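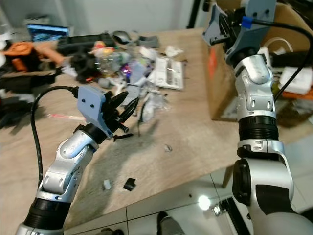

When does the new parcel limit at the Geldale post counter take effect? The new limit starts on Tuesday, when the counter will stop taking boxes heavier than 30 pounds.

Search this site Enter keyword Go

Heavier boxes will have to go to the Clallorow depot, 6 miles east on the county road. The depot is open until 7 p.m. on weekdays and has a loading dock and a floor scale, which the Geldale counter does not.

The town leases the counter space to Gasaden, a regional carrier that took over parcel service there in January. The company said it handled 1,265 parcels at Geldale last month, and that 946 of them were dropped off in the last two hours of the day. Lines have reached the street on several evenings.

Letters, padded envelopes and prepaid returns are not affected. Customers with a business account can still book a pickup from their own address at no added charge, up to the same weight.

The town council asked the company in the spring to look at a second counter in the Raju shopping plaza. Gasaden said it has no plans to open one this year. The council set aside $3,000 for new signs and a covered bench outside the current office, and work on the bench is due to start next month.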